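Label the Board, Keep the Slack

September 2025
Violeta Huenchumán
6 min read

I maintain desktop computers for a records office and two small clinics, 255 machines in all, and I have come to hold a firm opinion on a minor subject: the inside of an ordinary office desktop is better designed for its purpose than the tidy interiors people now ask for.

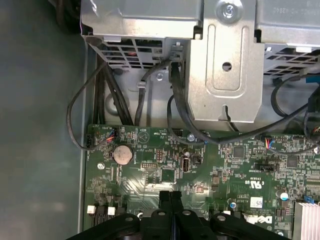

The usual complaint is about cables. A new technician opens a business desktop, sees black leads looping in open air, and reaches for a bag of zip ties. I used to do the same. At Clellance, where I trained, every machine that left the bench had its harness pulled flat and tied at short intervals. It looked good on the acceptance sheet. It also meant that replacing a drive required cutting four or five ties and then fitting new ones. A drive swap on a tied machine took me 20 minutes. On an untouched machine of the same model it took 12.

Slack has a function. A data cable that sweeps wide can be unplugged at the board, moved aside and plugged back in without disturbing its neighbor. A cable cut or folded to the exact run puts a constant side load on the connector, and the connector is the weak part. Most of the intermittent drive faults I have traced in the past few years ended at a plug that had been under tension. I reseated it, gave it some length, and closed the ticket.

This is not an argument for leaving everything loose. A lead that can reach a fan blade needs a clip. One clip on the case wall, placed where the cable changes direction, does most of the work. I would keep those and leave the zip ties in the drawer.

My second point concerns printing. A board that says HDD_TEMP beside a component outline, in white letters on green, has told me something I would otherwise have to look up. BEEP is even better: four letters, no manual. I rank this above any software diagnostic, as it works with the power off and needs no login.

The trend is in the other direction. The last batch we evaluated, from Otari, had a black board under a black plastic cover, with the header names reduced to codes such as J14 and J22. The key to those codes was in a PDF behind a support account. The Sondska units we looked at afterward had no cover, but the legends were printed in dark gray on black. I read them with a flashlight held nearly flat to the surface. Both vendors described the layout as clean.

Coin cells are a related matter. A round battery in an open holder is a part I can change in 2 minutes with a plastic pick. When the clock drifts or the settings vanish on restart, that is the first thing I change, and it is usually the last. Some compact models now use a cell in shrink wrap on a short lead, taped under the drive tray. The part costs several times as much and has to be ordered. I see no gain to the owner.

Screws I am less strict about. Ulloa, our refurbisher, prefers tool-free rails - and for a bench that processes pallets of machines I understand why. For a desktop that will be opened perhaps three times in its life, a Phillips screw in plain sight is fine. It holds, it can be replaced from any parts bin, and its condition can be judged by eye. The plastic latches I have broken were all on machines past their fifth year.

Our next purchase is due in October, and I have asked for three lines in the specification: header names in readable words, a standard coin cell in an open holder, and enough cable length to disconnect any drive without moving another. Appearance of the interior is not scored. The purchasing office asked whether buyers would object to visible wiring. The side panel is steel, and it stays closed.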